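4.2 Comparison of the hand-held grippers on soft packages

The third group of trials concerns thin film packages, which gave us the most trouble in the pilot work. A box or a bottle keeps its shape when the fingers close, so the contact area is known before the grasp begins. A snack bag does not. The film folds, the air inside moves to another part of the bag, and the contents shift toward the free side. We therefore treat the soft packages apart from the rigid objects of Section 4.1 and do not mix their results in one table.

We compared 3 hand-held grippers under the same protocol. The Leltance has long parallel fingers with a rubber cover. The Pestmont has wider fingers and a spring return, and its closing force is the highest of the three. The Nazari is a linkage gripper with narrow pads, and it is the lightest in the hand. All three were used with the same camera and the same recording software (Esitz), so the differences reported below should come from the fingers and not from the sensing side. The exposure of the camera was fixed during a session. In early tests with automatic exposure, the image became darker each time a shiny bag came close to the lens, and the tracking of the finger opening suffered from it.

The task was to take one package from a tray, lift it clear of the tray wall, and set it down on the free part of the table. The operator was free to choose the grasp point, but had to keep the package off the table during the move. Operators practiced with each gripper before the recorded trials. The order of the grippers was changed between operators, and each operator rested when the gripper was changed. After removing the recordings with lost frames, 3,129 grasps remained for analysis. Of the removed recordings, 46 came from a single session in which a cable connection was not stable; this session was later repeated in full.

We labeled the result of each grasp by hand. A grasp was counted as good if the package was lifted and set down without sliding in the fingers by more than the width of the pad. A grasp was counted as slipping if the package moved more than this but did not fall. All other cases were counted as lost. The border between good and slipping is difficult to see when the film wrinkles, since a wrinkle can look like a sliding motion. Two persons labeled these cases separately, and Hamidreza Bagheri decided the cases where they did not agree.

The main result is that closing force alone does not explain the behavior on soft packages. The Pestmont, although it is the strongest, was not the best gripper in this group. Its wide fingers often pushed the bag away before both sides were in contact - mainly when the bag was lying flat against the bottom of the tray. The Leltance reached the bag more easily, but its rubber cover tended to drag the film upward during closing, and the final grasp was then lower on the bag than the operator intended. The Nazari had the smallest number of lost grasps. It had, on the other hand, more slipping cases than the Leltance when the package was heavy for its size.

Operators also reported a difference in how much they could see. With the wide fingers, the grasp point is hidden from the camera in the last part of the approach, and the operators said that they were closing partly by guess. This matters for the use of such recordings in learning, where the policy receives only the camera image. A grasp which the operator made from direct sight, and which the camera could not see, may be hard to imitate.

Narrow pads change how the film carries the load, and we believe this is the main reason for the lower number of lost grasps. When the contact is small, the bag is pressed flat only locally, and the rest can spread without pushing the fingers apart. Figure 3 gives a view from the camera on a hand-held gripper: the package is squeezed flat between the pads, while the body of the bag bulges out to the right and the upper part stands as a folded strip. Such a shape is far from the flat bag that a planner would usually assume, and the bulging side takes more room than the closed fingers do. For placing, this means that the free space near the target should be judged from the shape of the bag after closing. The glossy film adds a second difficulty, as the pale streaks of reflected light along the folds can be taken for edges by a simple contour method. We tested such a method on a part of the recordings and found its estimate of the bag outline too unstable to use, so the outline was not included among the measured values in this section.
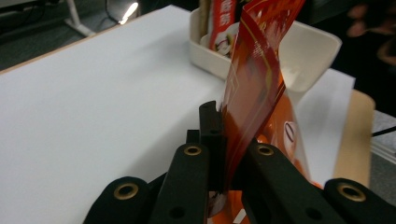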